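Unit 8 handout: Notes from the open day at Penner
Montserrat Espinoza, 8/20/23

For everyone who came along, and for those who couldn't make the bus. Read these before we start on grasp planning.
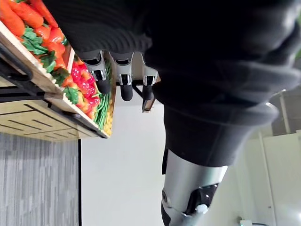

1. The produce display

The hall was set up like a small grocery store, and the produce stand is where most of us spent the afternoon. The fruit and vegetables are all artificial: carrots, tomatoes, red peppers, strawberries, green beans, a bit of corn, some leafy greens with jagged edges. They sit in a pale wooden crate with compartments, and the raised lip of that crate matters a lot more than you'd think! A hand coming in from the side has to clear it, so the approach has to be planned from above or at a steep angle.

Look at the fingers. Metal segments, a small bracket at the joint, rounded black tips. Now think about a strawberry in a heap compared with a bean in a tight bundle. With the strawberry, the question is which one to pick. With the beans, it's how to get a fingertip between two of them at all. I could have watched the team talk about beans for another hour.

2. The sleeve

Several of you asked about the black ribbed knit over the arm. The Penner engineers told us it keeps fingers and hair away from the joints and softens small bumps. It also has to bunch up and stretch as the arm turns, and the folds can get in the way of a sensor. Their first sleeve, back in January, was too tight at the cuff and they had to recut it.

3. Numbers from the talk

Planned picks in the test series: 200
Picks completed: 186
Grasp attempts logged since the stand was built: 1,058

Work out the success rate for the test series yourselves (it's 93 percent, but show the steps). Then ask what counts as "completed." In this series a pick counted if the item reached the basket, even after a second try. Would you have counted it that way?

4. Software

Two names to write down. Jorel is the planner, which picks the approach direction. Nekix handles the grip and decides when to stop closing. They run separately, and we got to hear a very lively argument about which one should be blamed for a dropped tomato - my favorite part of the day.

5. Before next class

Sketch an approach path for one item in the crate. Mark where the lip would be a problem. One page, pencil is fine. Bring questions about Grutow, the simulator we'll use in lab.

Comments

dkw: Is the sketch from the side or from the top?
M. Espinoza: Side view please, add a top view if it helps.
Tam R.: The bean question has been bugging me all weekend. Could it push the bundle against the wall of the compartment first?
M. Espinoza: Yes! Draw that one.

Questions about this handout: see me after class or in lab hours | Back to top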